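Wed 23 October

Back on the cups. I said in April that I'd stop fussing over plain tapered tumblers, and look at me now! The Covow sleeve came in (37 in the pack, item 590 in the Stilska listing) and I pulled out a light blue one and a pink one because I wanted two colors I could tell apart at a glance when I'm tired. They go at the back of the white table, close to the wall, where my elbow can't get at them. I like them more than I expected to. The matte finish is nice, no glare to speak of, and the rolled rim feels better to the thumb than the sharp lip on the old Vass ones – those always seemed to have a burr somewhere.
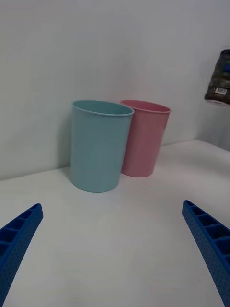 Do the blue and pink ones come out of the same mold?
Same mold as far as Stilska tells us, only the pigment changes, so I'm treating them as one cup in the log and noting the color in the margin.

Things I want to keep from this morning, before I lose the scrap of paper. The sleeve sticks. Twist, don't pull, or you get three cups at once and one of them goes on the floor (guess how I know). Rinse before the first use, they smell a bit of the bag. And the base is narrow compared with the rim, so a light cup with nothing in it will scoot if you so much as breathe on it, while 30 ml of water in the bottom calms it right down. I may just do that as a matter of habit for anything where the cup has to stay put and it doesn't matter if it's wet inside.

Spacing: I had them a hand apart to begin with and didn't love it. Close together is better, you get both in one look and there's more clear table in front for everything else. Blue left, pink right. I'm writing that down so I stop swapping them every time I wipe the table, which makes a mess of my margin notes.

Then the bottle. Clear plastic, dark liquid, small dark cap, and a good deal bigger next to a cup than I'd pictured when I was planning this at my desk. The bottom goes inside the pink rim, so the cup could double as a bottle stand, which I hadn't thought of at all. Top-heavy though! I wouldn't leave a full one standing in a cup on a table people lean on.

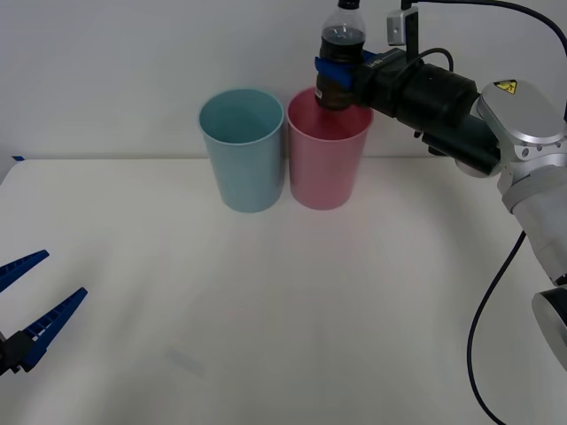 Ostico's note on the shared page, added after lunch: we gave up on cups as bottle stands, the taper means the bottle leans on one side of the rim, and we went to a straight-walled beaker and never looked back. Also please label the pink one if it has had anything but water in it.

Fair enough on the label. I'm not sold on the beaker, we have a whole sleeve of these and I'd like to use them up first. Maybe a ring of foam in the bottom? Will try a scrap from the Vass packaging.

Still to do: log the sleeve under 3,737, find the good marker, measure the inside of the base properly and not with the bent ruler.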